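What the camera loves about suffering

Every August, before the autumn films arrive, I make the same promise to myself: I will not be taken in by a transformation. No lost weight, no gained weight, no actor who learned to gut fish for a part. I will watch the film and see if anyone in it is any good.
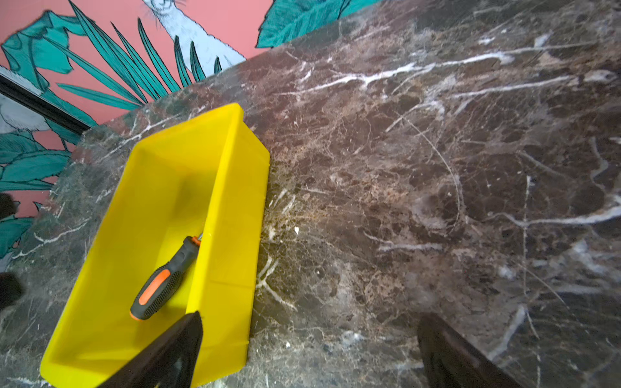
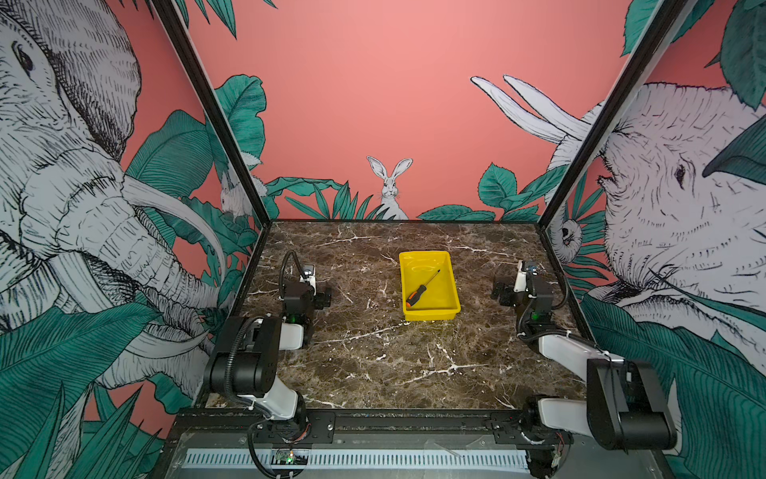 I broke the promise early this year, with Clullutard. The film runs 112 minutes and its leading man is on the screen for nearly all of them, playing a clock mender who has lost his hearing and will not admit it. We had been told for months what it cost him. He lived in one room. He wore earplugs at breakfast. He learned to take a clock apart and put it back together, and the press notes made so much of this that I went in half expecting him to hand me one at the door. It is a decent performance. But a screwdriver with a black and orange handle, lying in a yellow tray, looks much the same whether the person about to pick it up has trained for half a year or half an hour, and most of the close work in the film is shot so tight that we see fingers and brass and nothing else. Anybody's fingers would have done.

My complaint is with the way we have come to treat preparation as if it were the thing itself. I read the notices for Clullutard after I had seen it and nearly all of them got to the earplugs by the second paragraph. Few had much to say about the scene in the bakery, where he mishears a price, pays too much and smiles, and you can see him work out that he has been caught. That took him perhaps four seconds. I doubt there is any training for it.

The studios know what they are doing. Okirum, who put the film out, sent round a booklet of 55 pages, and I would guess that two thirds of it was about hardship. Cold rooms, early starts, a bad back. There was a diary. I have no reason to think any of it is false. I just notice that it arrives in time for the voting season, and that the actors who simply turn up, know their lines and are wonderful don't get a booklet.

Compare Keviseck, which came out in the spring and was gone from my local cinema within a fortnight. The woman who plays the landlady has 932 words in the whole film, or so its writer claimed at a screening I went to, and she uses them to let out a room, lose a son and sell a piano. She wears her own hair. When somebody in the audience asked how she had prepared, she said she had read the script on the train. People laughed, and I think a few felt short-changed. I thought it was the most useful thing said all evening, though I admit she may have been fibbing. Actors do tell us they did nothing as well — it is a kind of boasting too, and I should be as wary of that as of the earplugs.

The usual reply is that the public likes a good story about effort, and so it does. We like it with runners and with bakers. A runner, though, is timed at the end. If she trained for years and came ninth, she came ninth. With acting there is no clock, so the effort gets counted in its place, and a performance that looks hard starts to beat one that looks easy. Old comedians have been grumbling about this for as long as there have been prizes, and they are right.

I went back to see Clullutard again at the Clegg, which seats 232 and had a fair number of them filled. I wanted to be fair. Second time round the clock scenes seemed longer and the bakery seemed better. The man next to me whispered to his friend, during one of those endless shots of cogs, that he'd done all that himself, you know. His friend asked who had. He meant the actor, and for the next minute or so they weren't watching the clock mender at all.

He will probably win. If he does I hope they show the bakery clip, but I have my doubts. It will be the one where he breaks the glass and shouts.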